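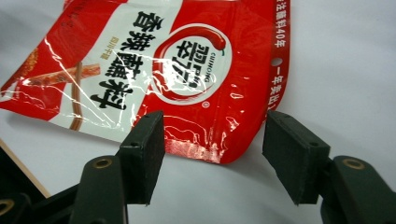
My spice drawer, and the toast situation

3/25/19

So I finally did the spice drawer. I had been putting it off since we moved to Somcombe, which means the same two shoeboxes of jars and packets had been riding along in the bottom of the pantry the whole time, and every time I wanted cumin I had to sit on the floor like a kid with a toy chest.

What pushed me over was buying my third jar of paprika in February. Three! I don't even cook with paprika that much. I put it on eggs and that's it.

Anyway, I pulled everything out and sorted it on the table. I tried alphabetical first and hated it, because the things I use every day ended up next to things like juniper berries (why do I own juniper berries?). Now it goes by heat. Mild stuff on the left, chili things on the right, baking spices in a tin of their own so my oatmeal doesn't smell like curry. The dry dips and chili powders got the whole right side, and I am a little proud of how full it is.

I've gotten really into dry dips this winter. You just pour some on a small plate and drag your food through it – potatoes, grilled meat, tofu, cold cucumber if you're me. I used to drown everything in sauce and now I hardly open the sauce bottles at all. There's a market out in Movlow with a whole aisle of them and I can't get out of there in under an hour. It's 82 miles there and back, so I stock up.

The other thing I learned is that my nose is a better judge than the date on the lid. I opened a jar of oregano and got nothing, just dust. Out it went. The old coriander seeds still smelled great after a minute in a dry pan, so those stayed.

Oh, and the toast! I tried buttered toast with a good pinch of chili dip on top and then a fried egg, and I've had it for breakfast four days running. Go easy on the salt in the egg.

Next up is the freezer, where I'm pretty sure there's soup from the old house.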